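Progress report on the packing bench, second period
Skasta leather goods workshop
Prepared by Oksana Dmytriv for Gebhard Kuster, Stilwood fund

Dear Mr Kuster,

In this period we moved from trials to regular work. The robot cell now runs from seven in the morning until the early shift goes home, and it handled 600 card holders and wallets. In the first period the number was 232. Of the 600, it passed 109 to a person for a second look. Our agreed limit for the period was 300, so we are inside it, but I would like this number to be smaller.
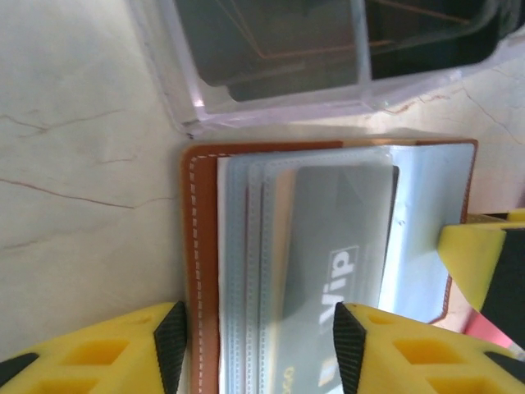
The people at the bench are the first subject you asked me to report on. Before, Aniela Witkowska and Yaryna Holovko opened and checked every piece by hand, and both had pain in the wrists by the afternoon. Now they look only at what the cell passes to them, and they prepare the trays. The most difficult piece for the machine is still the open wallet with clear card sleeves, because the black grip pads must hold it from both sides and the plastic moves more easily than the leather. Aniela proposed a lighter grip for this model — her setting is the one we use today.

Training took longer than in the plan. Uliana Moroz taught four colleagues to stop the cell, clear it and start it again. Two of them are now confident. The other two asked for more hours, and we gave them Wednesday mornings, when there are fewer orders. 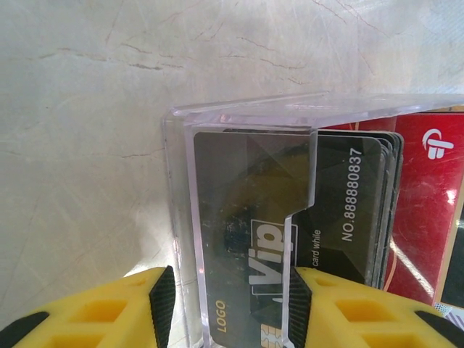
We also changed the pay rule. In the old system a part of the pay depended on pieces per hour, and this became unfair when the machine took the easy pieces and left the slow ones. From this month the bench is paid by the hour, at the level of each person's earlier average. The cost is higher than in our budget, and we cover the difference ourselves.

Not everything is good. Yaryna told me that the work is quieter but more lonely, as the two women no longer sit face to face. We will turn the second table in December. 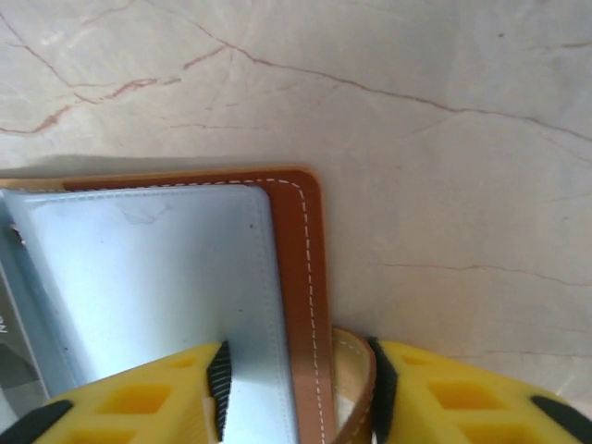

Will any position at the bench be closed when the cell works at full speed?
We have signed an agreement with the staff that all positions stay until the end of the project, and the free hours go to repairs and customer returns.

For the next period we plan to add the Bilyk order to the cell and to write the stop and start instructions in two languages. I will send the table of costs separately.

With respect,
Oksana Dmytriv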